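Notes for my talk, Saturday, small room, 2 pm
"The small bathroom and where the things live"
Speaker: Ilídio Barreto

Start slowly. Say good afternoon, thank Pramila Sandhu for the invitation. Ask who in the room shares a bathroom with other people. Wait for the hands.

First part — the flat in Tomar

I rented a room for two years in a building with 441 on the door. We shared one bathroom and one cabinet below the sink. In the morning all bottles were on the counter, in the evening all bottles were on the counter, and one of them was always in the sink. Tell the story of Ramesh Chaudhary and the shampoo, but make it short. Last time it was too long and I had to skip the end.

Main point to say two times: the counter is for what you use every day. The cabinet is for the rest. It sounds very simple, but to decide which bottle is "every day" is the difficult part, and people do not agree about it.

Second part — look at one sink

Change the slide. Give them a moment to look before I speak.
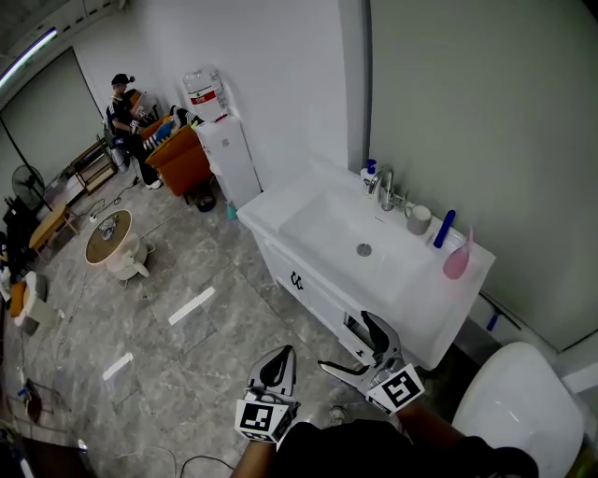 The same sink, from two places in the room.

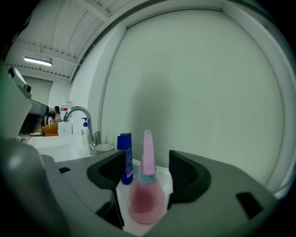
Ask the room: if you could keep only two things beside your sink, which two? Take three or four answers, not more. Somebody will say soap and somebody will say toothbrush. If Seema Pathak is there she will say hand cream, and we can discuss it, because she has a good argument.

Then explain my rule of the back edge. Tall things go at the back, where the elbow does not reach them. The soap stays near the faucet, so the water drops fall in the basin. Small jars do not belong behind tall bottles. You forget them there and you buy a second one. (I did this with a face cream. Maybe mention, maybe not.)

Third part — the cabinet below

The doors of a bathroom cabinet are opened with wet hands, and often the other hand is full. So put heavy bottles at the front, low, and the spare paper behind. Cleaning liquids go on one side only, with the caps closed. If there are children in the home, these go to a high shelf in another room — say this clearly and do not make a joke after it.

Yesenia Medrano asked me in July about baskets inside the cabinet. My answer: yes, but measure the pipe first. I did not measure and I had to return mine.

Exercise, 40 seconds: everybody writes down what is on their counter at home, from memory. Then compare with the neighbor.

Watch the clock here. If it is late, leave out the part about towels.

Last slide: my email, and the paper list is on the table near the door. Remember to ask Pramila for the cable back.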